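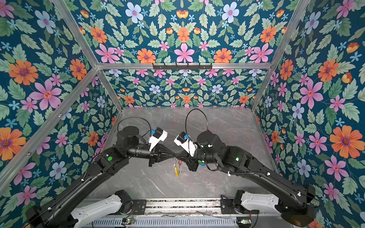

Pattern repeat is the idea I want you to carry home from this second session, and I hope you'll be patient with me, as I could talk about it all evening (and have!). A repeat is simply the piece of a design that gets printed over and over until the wall is covered. Busy botanicals are the hardest place to find it, which makes them such good practice. Take the floral paper with the deep teal background: pick one flower you can't miss, say the big orange one with the purple center on the right wall, and then go looking for its twin. Your eye will keep wandering off to the pale green serrated leaves, and that's the designer doing a good job of hiding the joins.

Once you've found the twin, measure straight up from one flower to the other. If your paper repeats every 60 centimeters, every strip may need extra length so the flowers meet at the seam, and people new to this nearly always order too little. My first kitchen in Selness taught me that one the expensive way!

A word about dark grounds, too. Teal, navy and bottle green make pinks and oranges glow, but they also show a white seam from across the room, so run a little matching paint down the wall behind each join before you hang anything.

For next time, please bring 2 scraps of patterned paper or fabric, the busier the better, and a soft pencil. We'll mark the repeats together over tea.

Silvia Vondráček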